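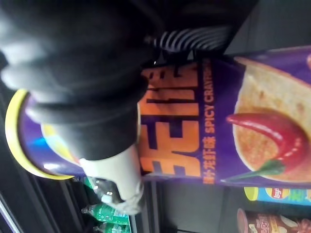
Tamunoemi Ogbonna
Owner and Service Manager, Karura Truck & Auto

Print
E-mail

About Us

Karura Truck & Auto repairs and maintains pickups, vans and SUVs. Most of our customers drive their trucks to work during the week and tow with them on weekends, so brakes, hitches, cooling systems and transmissions take up most of our time. We also do routine work on passenger cars.

I bought the shop from the Mittal family after 13 years as a technician here. We kept the building and added a longer bay for crew cabs and cargo vans. Bukola Bako runs the front counter and handles parts orders, fleet accounts and warranty paperwork.

We look after 33 vehicles for local contractors under yearly service plans. Fleet trucks can be dropped off the night before – use the key slot by the side door and write the mileage on the envelope.

Estimates are written and free. If we find something else once the work has started, we call before doing it. Old parts are kept until you pick up the vehicle, and you are welcome to look at them.

We do not do body work, paint or glass. Alignments are done on Tuesday only, by appointment.

Print this page
E-mail this page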